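Grinico Cable Dress and Cell Practice Kit, Series 604

Product overview

The Series 604 kit is a set of cable supports, straps, floor markers and printed procedure cards for bin-picking cells with a six-axis arm. It is sold to integrators and laboratories that add a gripper, sensor or camera to an arm after delivery and have to route the extra lines along the outside. The kit does not replace the arm manufacturer's installation manual. Where the two differ, the manual applies.

Scope of the procedure cards

The cards cover four subjects: external cable routing, bin fixing, pendant placement and workspace marking. They refer to ISO 10218-2 for integration of the cell and to the risk assessment held by the user. A card is not evidence of conformity. Each one has a signature field for the person who did the check and a second field for the person responsible for the cell.

Cable routing

External lines follow the arm from base to wrist and are held on both sides of every moving joint. Slack is left at the wrist as an open loop, large enough for the full range of the last axis as programmed. The loop must not reach the bin wall at the lowest pick position. Move through the full program at reduced speed before the straps are tightened for the last time.

Straps are tightened by hand. Do not use a tensioning tool on signal cable. Power and signal lines may share a bundle if the cable supplier permits it. Any line that leaves the bundle and hangs free is recorded on card 2 and either secured or accepted by name. 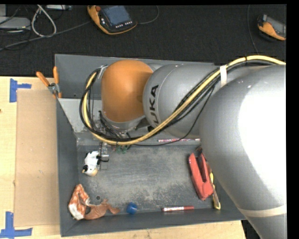
Brorken, 8/4/23

Revision note. Card 3 (bin fixing) and card 4 (pendant and floor) have been reissued. A bin that stands on a tabletop is now treated as a movable part of the cell. Its position is marked on the table with tape at the corners of the work area, and the marks are checked at the start of each shift. Spring clamps are allowed on a bin wall if the handles stay outside the programmed path. The clamp position is entered on the card.

Mixed contents, such as soft toys, pens and hand tools in one bin, are listed by type. Tools that have or may have a blade are to be closed or blunted before they go into the bin. Long items that lean on a wall are noted, as they can be lifted above the rim by a pick on a neighboring item.

The pendant is kept outside the reach of the arm with its stop button facing up and uncovered. Its cord may lie on the floor but not across the route the operator uses.

The revision was prepared by Akua Akpalu and checked by Zhenhua Qin.

Contents of kit 604

Hook-and-loop straps: 30
Joint supports, clamp type: 4
Corner markers, adhesive: 18
Procedure cards, laminated: 4
Signature log, one pad

Ordering

Replacement straps and markers are sold separately. Cards from before this revision can be exchanged through Mikness, the distributor, on return of the old set. State the arm model and the outside diameter of the largest cable when ordering supports.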